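Packing soft stuff so it doesn't arrive crushed or damp?

Posted by hollowaypk in Moving and Storage

We are moving my mother's things into a storage unit in Pisthorpe in March and they will probably be there until the fall. Furniture is handled. What I can't work out is the light household stuff: paper goods, bath towels, spare pillows, a couple of quilts. She buys paper goods in bulk and refuses to leave any of it behind.

The unit is indoors but not climate controlled. Last time we stored anything, the bottom boxes sagged and everything in them smelled like a basement. Is it better to seal all of this in plastic or leave it in plain cardboard? And can these boxes go under heavier ones if they are packed full?

I have 12 medium boxes from Nidex and could get more. Budget is small.

tarn_and_co

Plastic bins. Cardboard is fine for a weekend but not for six months. I used the Pimby ones with the clip lids and had no trouble. They stack and you can see what's in them.

Marchbank R.

I worked for a moving company for six years and packed a lot of units like the one you describe, so I'll go through it in order.

Cardboard is OK if it never touches the floor. Most of the sagging you saw was probably the concrete. Get two pallets or lay down some scrap boards, and leave a gap of 2 inches between the boxes and the wall. Ask at the unit office first. Ours had old pallets out back and gave them away.

Paper goods stay in their original wrappers. If a wrapper is torn, put the pack in a clear bag and fold the end under. Stand the packs on their long side, close together, and fill the gaps with hand towels so nothing shifts.

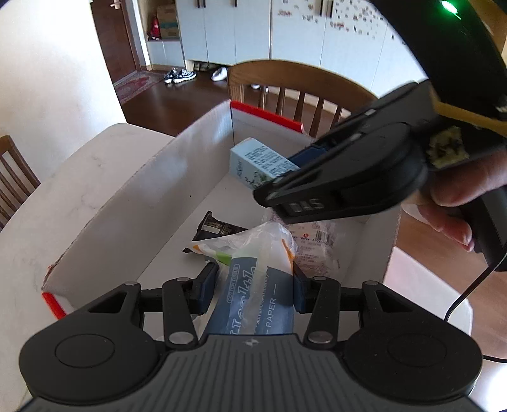

Quilts and pillows are different. Wash them, dry them longer than you think you need to, then leave them out overnight before they go in a box. If you seal fabric that has any moisture left in it, you will get that smell again no matter what kind of box you use. I use an old cotton pillowcase for each quilt. Vacuum bags save room, but down and wool can stay flat after months in them.

On stacking: no, a full box of pillows will not hold up a box of books. Soft boxes go on top, always. A medium box of paper goods comes in under 20 pounds, so you can go four high with those if they are all the same size. Write the contents on two sides and not on the lid.

Moisture absorber tubs help a little. Put one near the door where you can get to it and empty it when you visit.

hollowaypk

Thanks, this helps. I didn't know about keeping them off the floor. Would the Zein shelf units work in place of pallets? I already have one in the garage.

Marchbank R.

The metal one, yes. Put the heavy boxes on the bottom shelf and check that the feet are level before you load it. I haven't used the plastic version.

dobbsie44

If she has that much toilet paper just give some to the neighbors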